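Desk Setup and Desk Clearing: Frequently Asked Questions
Stestura Shared Offices
Last updated 5 Apr 2024

These answers cover the white desks on the second and third floors. Meeting rooms and phone booths have their own page.

What comes with my desk?

A desktop, one monitor, a chair, a power strip underneath and a lockable drawer. Keyboards, mice and mouse pads are yours to bring. If you have forgotten yours, reception has a few spare keyboards and mice that can be borrowed until closing time.

Can I leave my things on the desk overnight?

Members with a fixed desk can. Members on a day pass or a flex plan have to clear the desk completely when they leave. Anything left on a flex desk goes into a labeled bag at reception and stays there for 30 days.

I have a fixed desk. Is there a limit on what I can keep there?

You can keep what fits on the desktop and in the drawer. Please keep the floor under the desk free, apart from one bag or one small wastebasket. Boxes may not be stacked higher than the top of the monitor. The carpet cleaners come through in the evening and they will not move your things for you.

Where should small items go?

Most people use the space under and just in front of the monitor. It is out of the way of your arms and you can still reach it without getting up. A long, narrow container works better there than a square one. Clear ones are useful for anything you run out of, such as notepads or wipes, as you can see the level from your chair. Small upright boxes can stand at the end of the row.

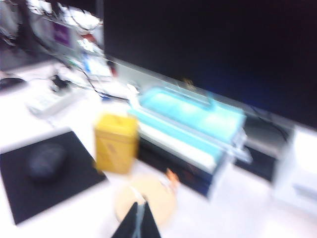

Leave a hand's width between your containers and the front of the mouse pad area. If you find yourself moving a box every time you use the mouse, it belongs on the other side of the monitor or in the drawer. Left-handed members usually want the whole arrangement reversed, and the monitor cable is long enough to allow it.

Do you sell organizers?

No. We used to keep Drokow trays at reception but stopped stocking them last November. Any office supply store will have something similar. Measure first. The desktops are not all the same depth, and the ones along the window wall are shallower than the rest.

May I move the monitor?

You can turn it, tilt it and slide it along the desk. Please do not unplug it or carry it to another desk. If you would like it removed so you can use your own, write to the front desk a day ahead and we will store it for you at no charge.

How do I clean the desktop?

Use a soft cloth, slightly damp, with a drop of dish soap if needed. Dry it afterward. White desktops show coffee rings and ink quickly, and both are easier to get off the same day. For pen marks that will not move, ask reception for the Fluvaton cleaner. Do not use scouring pads or powder. They leave dull patches that cannot be polished out, and the charge for resurfacing a desktop is $50.

How do I clean the screen?

Dry microfiber cloth only. There is a stack of clean ones in the supply cabinet by the printer. Put used cloths in the bin next to it and they will be washed. Never spray anything directly onto a screen.

And clear plastic containers?

Soap and lukewarm water in the kitchen sink. Window cleaner with ammonia can turn acrylic cloudy. Empty the container first and lift it off its base if it has one, as crumbs and dust collect in between. Paper towels can leave fine scratches, so dry it with a cloth.

My mouse pad slides around. Is there a fix?

Usually it is dust on the underside. Wipe the rubber and the desktop under it, let both dry, and put it back. Please do not tape pads to the desk. Tape residue is the most common thing we have to scrub off when a member moves out.

Can I use adhesive hooks or cable clips?

On the underside of the desk, yes. On the top surface or the monitor, no. Kahsay clips, which clamp to the edge without glue, are fine anywhere.

Can I keep food on the desk?

Closed packages only. Open snacks should be eaten the same day or taken to the kitchen. Drinks need a lid.

What is the quickest way to clear a flex desk?

Keep everything you use in one container and put that container in your locker at the end of the day. It should take you less time than packing items one by one into a bag. Lockers are 20 inches deep, so a tray any longer than that will have to stand on end.

How do I rent a locker?

Ask at reception or use the members' page. You will need your member number. Lockers are rented by the month and the key deposit is returned when you hand the key back.

Something is missing from my desk. What do I do?

Look at the neighboring desks first, then ask at reception. Items found during cleaning are written down with the desk number and the date. If it has not turned up after two days, send a message to Wagner Portela, the floor manager, with your desk number and a short description of the item.

I am moving to another desk. Who moves my things?

You do. Carts are kept beside the freight elevator. Please empty the drawer, wipe down the old desk and leave the drawer key in the lock.

Who do I contact with other questions?

Reception, extension 783, or in person during opening hours.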